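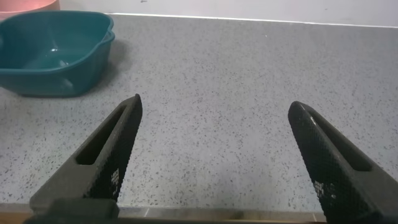

Product news: the Ludham finger set and starter kit

Since January we have been offering the Ludham finger set to a small circle of customers, and many readers have asked us when it will be open for everybody. The answer is March 2020. From this issue on, you can order it from the Loteck web shop, alone or together with the starter kit that Ehsan Bagheri and his group have prepared for kitchen and household tasks.

For those who did not follow the earlier issues, a short explanation. Ludham is a pair of fingers for parallel and angular grippers. The fingers are black, long and narrow toward the tip, with a fine diamond pattern on the inner side and a slot along the length. The pattern is there for grip on smooth plastic and glazed dishes. The slot makes the finger lighter, and it also lets the finger bend a little when it meets something hard, such as the edge of a sink or a counter. We tried several versions without the slot and we did not like how they behaved near the wall.

What is in the starter kit

The kit contains one pair of fingers, one spare pair, the mounting block, a wrist camera bracket, screws, and the Parsa software license for 12 months. Parsa records what the wrist camera sees together with the arm position, and it plays the movement back when you want to check it. You must bring your own arm and your own camera. We know that some of you would prefer a complete package, and Shaohua Wei is now speaking with two suppliers about this. I can't promise a date.

The mounting block fits the arms on our usual list. If your arm is not on the list, please write to us before you order and not after. We had three returns in the first group of customers, and all of them were for this reason.

What the first customers told us

Jayanthi Chowdary, who runs the test kitchen at Rumitz, used the fingers for six weeks on ordinary dishes and tubs. She did 50 grasps with each object and wrote down every one. With bowls the results were good from the first day. With light plastic cups she had more trouble. An empty cup moves away very easily when one finger touches it before the other, and with clear plastic the camera has difficulty finding where the side of the cup begins. In her first series only 36 of the 50 grasps on a cup were successful. After she made the closing speed slower and let the arm come in lower, the result was better, but she asks us to say that she still does not trust it with a full cup.

She also had a remark about dirt. The diamond pattern holds dried soap and flour, and then the grip becomes weaker. A soft brush and warm water are enough. Please do not put the fingers in a dishwasher, because the surface becomes dull and the small scuffs grow faster. Scuffs near the base of the finger are normal and don't change the grip.

Pejman Mahmoudi from our support team adds one more point. When the gripper is open, check that the wrist camera can see both fingertips and a good piece of the counter between them. If one of the tips is outside the view, the bracket is mounted one hole too high. A clear ribbed cup is a good object for this check, with a bowl and a basin left standing near it, so that Parsa has to choose between several rims.

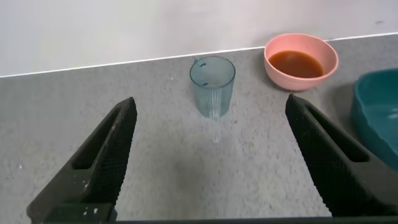 Price and delivery

The finger set alone costs 71 euros. The price of the starter kit depends on the arm, so please ask for an offer. Delivery takes roughly two weeks inside Europe, and longer for other places. Customers from the first group can exchange one worn pair without cost until the end of their license.

Questions about mounting go to Pejman, and questions about Parsa go to Ehsan. If you have recordings of grasps that failed, please send them also. We learn more from these, and the next version of the fingertip will be based on them.

Farzad Kermani
Loteck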